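How to clear a wooden table after playtime, and care for the top

2023-11-18

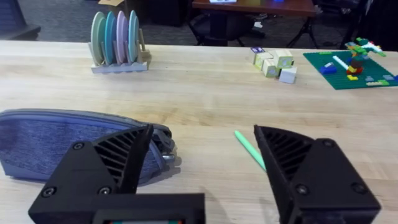

Ewan MacLeish wrote to me that he always begins with the smallest pieces, because they are the ones which fall on the floor and get lost. I did it the opposite way for years, but now I follow his order.

What you need: one tray, one box with a lid, a soft cloth, mild soap, and food-safe oil for the wood. I use the one from Solska, but any colour or brand is fine.

1. Put the small blocks in the box first. If they are in a pile, take the top ones away by hand. Do not push the whole pile over the edge into the box, it can scratch the wood.

2. Pens and styluses go in a cup, with the point up.

3. Carry the LEGO baseplate flat. When something is still built on it, hold it with both hands from under.

4. Plates can stay upright in their rack – you move the rack in one piece. Pastel plates show grey marks if they rub together, so leave each one in its own slot.

5. Now wipe the table along the grain. Mix a few drops of soap into 400 ml of warm water, and wring the cloth well. A butcher-block top does not like standing water, especially where the strips meet.

Dry it with a towel and wait 15 minutes before you put anything back.

I oil our table every April and once more before winter. Put on a thin layer, leave it for the night, and rub off what the wood did not drink. If the surface feels sticky in the morning, you used too much – rub again with a dry cloth.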